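4. 공용 휴게 공간의 바닥 마감과 체류 행동

4.1 분석의 범위

이 장에서는 앞 장에서 설명한 설문과 관찰 기록을 바탕으로, 사무용 건물 안의 공용 휴게 공간에서 바닥 마감이 이용자의 체류 행동에 어떤 관계를 가지는지를 검토한다. 대상은 Stullska, Clesness, Debnath, Banard의 네 건물이다. 네 건물은 모두 업무 시설로 사용되고 있으며, 각 층에 예약 없이 쓸 수 있는 휴게 공간을 가지고 있다. 건물 이름은 소유 회사의 요청에 따라 본래의 이름을 쓰지 않고 연구 안에서 정한 이름으로 표기하였다.

휴게 공간에 관한 선행 연구는 대체로 가구의 종류나 배치, 또는 조명을 중심으로 이루어져 왔다. 바닥은 소음과 청소의 문제로 다루어지는 경우가 많고, 사람이 어디에 서고 어디에 앉는가 하는 문제와 함께 논의되는 경우는 비교적 적다고 생각된다. 필자는 바닥이 공간의 경계를 알려 주는 역할을 한다고 보았고, 벽이 적은 개방형 층에서 그 역할이 더 커진다고 가정하였다. 이 가정을 확인하는 것이 이 장의 목적이다.

단, 이 장의 결과는 바닥 마감만의 효과를 분리하여 보여 주는 것이 아니다. 바닥이 바뀌는 곳에서는 가구와 천장도 함께 바뀌는 경우가 많았기 때문에, 아래에서 말하는 차이는 여러 요소가 함께 만든 차이로 읽어야 한다. 이 한계에 대해서는 4.6에서 다시 논한다.

4.2 자료

설문에는 네 건물에서 일하는 사람 400명이 응답하였다. 응답자는 휴게 공간을 이용하는 이유, 한 번에 머무는 시간, 자주 앉는 자리, 그리고 그 자리를 선택하는 이유를 적었다. 마지막 문항은 선택지를 주지 않고 자유롭게 쓰도록 하였다. 선택지를 주면 응답자가 바닥에 대하여 스스로 언급하는지를 알 수 없게 되기 때문이다.

관찰 기록은 5월에 평일 업무 시간 동안 작성하였다. 관찰자는 휴게 공간의 한쪽에 앉아, 들어온 사람이 처음 멈춘 위치와 앉은 위치, 나간 방향을 평면도 위에 표시하였다. 이렇게 얻은 이동 기록은 모두 2530건이다. 이 가운데 들어왔다가 앉지 않고 바로 지나간 경우도 포함되어 있다. 지나가는 사람의 경로 역시 경계의 인식을 알 수 있는 자료라고 판단하였다.

관찰 대상 구역은 네 건물을 합하여 13개이다. 구역의 넓이는 서로 다르지만, 창에 접해 있다는 점과 낮은 가구를 두고 있다는 점은 공통된다. 회의실과 식당에 붙어 있는 구역은 이용 목적이 뚜렷하게 다르기 때문에 제외하였다.

4.3 바닥 마감의 분류

바닥 마감은 재료와 무늬의 두 가지 기준으로 나누었다. 재료의 기준에서는 직물 계열과 경질 계열로 구분하였다. 직물 계열은 카펫과 카펫 타일을 말하고, 경질 계열은 목재, 석재, 그리고 합성수지 바닥재를 말한다. 무늬의 기준에서는 무늬가 없는 것, 방향이 없는 무늬를 가진 것, 방향이 있는 무늬를 가진 것으로 구분하였다.

방향이 있는 무늬란 줄무늬와 같이 한쪽으로 길게 이어지는 무늬를 말한다. 이 연구에서는 줄의 방향이 창과 나란한 경우를 '평행형', 창을 향하여 뻗는 경우를 '직각형'이라고 부른다. 비스듬한 경우는 어느 쪽에 더 가까운지를 평면도에서 판단하여 나누었다. 판단이 어려운 구역이 하나 있었고, 이 구역은 방향에 관한 분석에서 뺐다.

이 분류는 시각적인 인상에 따른 것이므로 엄밀한 측정이라고 말하기는 어렵다. 줄의 굵기나 색의 차이가 작으면 이용자가 무늬를 거의 느끼지 못할 수도 있다. 그러나 설계 실무에서 바닥재를 고를 때에도 대개 이 정도의 구분이 사용되고 있으므로, 결과를 실무에 연결하기에는 적당한 수준이라고 생각한다.

4.4 결과

4.4.1 재료와 체류 시간

직물 계열의 구역에서는 경질 계열의 구역보다 한 번에 머무는 시간이 길었다. 이 경향은 네 건물에서 모두 나타났지만 정도에는 차이가 있었다. Stullska에서는 차이가 뚜렷하였고, Banard에서는 작았다. Banard의 경질 구역은 출입구에서 멀고 조용한 위치에 있어서, 위치의 이점이 재료의 차이를 줄였을 가능성이 있다.

자유 기술 문항을 보면, 바닥을 직접 언급한 응답은 많지 않았다. 그러나 "발소리가 나지 않아서 편하다", "의자를 움직여도 눈치가 보이지 않는다"와 같은 표현이 직물 계열 구역의 이용자에게서 반복하여 나타났다. 이용자는 바닥 자체를 평가하기보다 소리가 줄어든 결과를 평가하고 있다고 볼 수 있다. 반대로 경질 구역의 이용자는 "커피를 들고 가기 쉽다", "쏟아도 걱정이 없다"고 적었다. 음료를 마시는 짧은 휴식과 경질 바닥이 서로 연결되어 있음을 보여 주는 응답이다.

4.4.2 무늬의 방향과 이동 경로

무늬의 방향에 대해서는 예상과 일부 다른 결과가 나왔다. 필자는 직각형의 구역에서 사람이 창 쪽으로 더 깊이 들어갈 것이라고 예상하였다. 관찰 기록에서는 직각형과 평행형 사이에 들어가는 깊이의 차이가 거의 보이지 않았다. 창가에 빈자리가 있으면 어느 유형에서든 사람은 창가로 갔다.

차이가 나타난 것은 지나가는 사람의 경로였다. 평행형의 구역에서는 지나가는 사람이 줄을 따라 걷는 경향이 있었고, 가구 가까이로 들어오는 일이 적었다. 직각형의 구역에서는 경로가 더 흩어졌다. Clesness의 한 구역에서는 줄무늬 카펫이 복도의 바닥과 맞닿는 선을 따라 경로가 모였는데, 이 선에는 벽도 난간도 없다. 바닥의 변화만으로도 통행을 어느 정도 정리할 수 있음을 시사하는 사례이다.

4.4.3 가구와의 관계

긴 소파를 둔 구역에서는 바닥 무늬의 영향이 약해졌다. 긴 소파는 등받이로 공간을 나누기 때문에, 이용자가 경계를 바닥에서 읽을 필요가 줄어드는 것으로 보인다. 특히 소파를 줄의 방향과 어긋나게 놓은 경우에는, 경로가 줄보다 소파의 방향을 따랐다. 작은 의자만을 둔 구역에서는 이러한 현상이 보이지 않았다.

소파의 형태도 자리 선택에 관계한다. 다리를 뻗을 수 있는 긴 좌면이 있는 경우, 그 자리는 먼저 선택되었으나 두 번째 사람이 같은 소파에 앉는 비율은 낮았다. 긴 좌면은 한 사람의 영역으로 인식되기 쉽고, 그 결과 소파 전체가 한 사람에게 사용되는 일이 생긴다. Debnath의 응답자 가운데에는 "누가 이미 기대어 있으면 옆에 앉기가 미안하다"고 적은 사람이 여럿 있었다. 그림 2에 줄무늬 카펫과 긴 소파를 함께 둔 공간의 예와 소파의 세부를 제시한다.

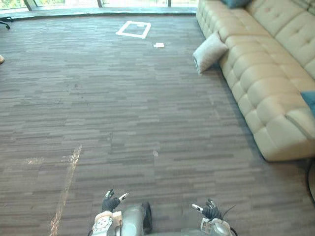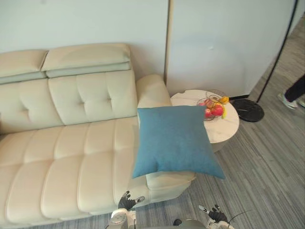
그림 2. 휴게용 가구의 예. (위) 회색 줄무늬 카펫과 창가, 단추 누빔의 크림색 가죽 소파. (아래) 크림색 가죽 소파의 머리 받침과 긴 좌면.
사진 출처: 필자 연구 자료

4.5 고찰

이상의 결과를 정리하면, 바닥의 재료는 머무는 시간과 관계가 있고, 무늬의 방향은 머무는 사람보다 지나가는 사람과 관계가 있다. 개방형 층에서 바닥이 경계의 역할을 한다는 가정은 부분적으로 지지되었다. 다만 그 역할은 큰 가구가 없을 때에 더 분명하였다.

설계의 관점에서 보면, 긴 소파와 방향이 강한 카펫을 같이 사용할 때에는 두 요소의 방향을 먼저 함께 검토하는 것이 바람직하다. 방향이 서로 다르면 통행의 흐름이 예상하기 어렵게 된다. 또 여러 사람의 이용을 기대하는 구역에서는 긴 좌면의 수를 제한하고, 좌면의 깊이가 보통인 의자를 함께 두는 방법을 고려할 수 있다.

4.6 한계

첫째, 관찰은 한 계절에만 이루어졌다. 겨울에는 창가의 온도와 햇빛의 각도가 달라지므로 창가를 선택하는 경향도 달라질 수 있다. 둘째, 관찰자가 같은 공간에 앉아 있었기 때문에 이용자가 그 자리를 피하였을 가능성이 있다. 셋째, 카펫의 오래된 정도를 통제하지 못하였다. Banard의 카펫은 다른 건물보다 먼저 시공된 것으로, 소리를 줄이는 성능이 이미 낮아져 있었을 수 있다. 이 점을 확인하기 위하여 다음 조사에서는 보행 소음의 측정을 함께 실시할 예정이다.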